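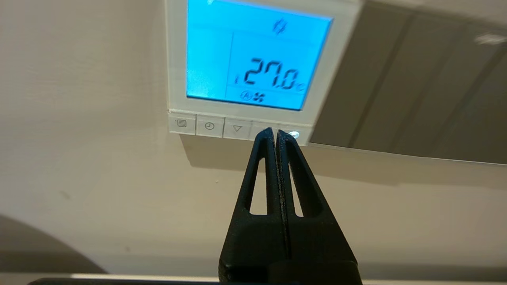 En agosto mi piso se convierte en un horno, y como trabajo en casa (y como la factura de la luz también la pago yo) llevo un par de veranos probando de todo para pasarlo mejor. Os dejo lo que me funciona, sin mucho orden, que ya me conocéis.

## Las persianas, a primera hora

Ventilo de siete a ocho y media de la mañana, con todo abierto de par en par, y luego bajo las persianas del lado del sol hasta dejar solo unas rayitas de luz. Me costó acostumbrarme a vivir en penumbra, pero se nota muchísimo. Eso sí, las del lado de la sombra las dejo a media altura, que si no me entra una pena tremenda.

Mi vecina Aurelia Zwahlen tiende además una sábana clara por fuera de la barandilla. Yo la copié y me encanta, aunque los días de viento hay que ponerle pinzas de las buenas. ¡La primera sábana acabó en el patio del bajo!

## Limpiar los filtros del aire

Si tenéis aire acondicionado con filtros lavables, mirad el manual y limpiadlos antes de que apriete el calor. Los míos salen tirando de la tapa de delante. Apago el aparato, los saco, les paso la aspiradora con el cepillo suave y luego los enjuago en la ducha con agua templada. 20 minutos a la sombra y les doy la vuelta; si siguen húmedos, esperan un rato más. Nunca al sol ni con el secador, que se deforman (pregunta tonta: ¿cómo lo sé?).

En cuanto al termostato, antes lo bajaba de golpe pensando que enfriaría más deprisa, y no. Lo dejo en una temperatura razonable y pongo el ventilador a mi lado, al mínimo.

## Cocinar sin encender media cocina

El horno, de vacaciones. Para el cuscús caliento el agua en el hervidor, la echo por encima, tapo con un plato y a otra cosa. Con los fideos finos de arroz hago lo mismo. Las legumbres las compro en bote y las enjuago bien, y las patatas las cuezo por la noche para la ensalada del día siguiente.

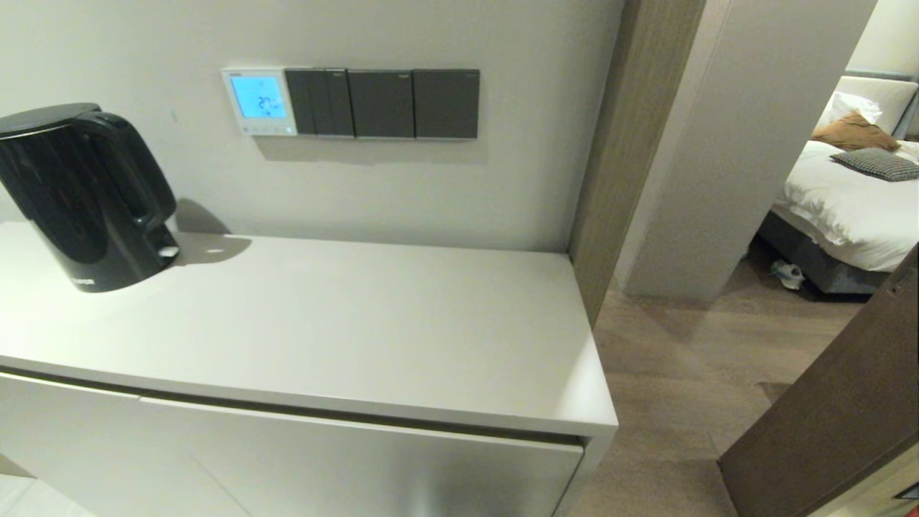

*El hervidor, en una punta del aparador.*

Ya que estamos, para quitarle la cal: mitad agua y mitad vinagre blanco, sin llegar al máximo, media hora de reposo en frío y a enjuagar varias veces. Después hiervo agua limpia, la tiro y, si todavía huele, repito. En casa tenemos un agua durísima, así que lo hago 2 veces al mes.

## Té frío de nevera

Receta de Leonie Fuchs, mi compañera de clase de cerámica: dos bolsitas de té verde en una jarra de agua fría, unas hojas de hierbabuena y a la nevera toda la noche. Por la mañana saco las bolsitas y listo. Queda suavísimo, nada amargo, y no hace falta azúcar (bueno, yo le pongo una cucharadita de miel disuelta en un dedo de agua caliente).

## Dormir

Sábanas de algodón, ducha tibia y fuera la alfombra del dormitorio hasta que refresque. La mía la guardo enrollada, bien aspirada y con una funda vieja de edredón. El móvil lo cargo en el pasillo. La próxima vez os cuento lo de las macetas, que tengo la albahaca hecha un cuadro y estoy probando a regarla desde abajo, con un plato hondo.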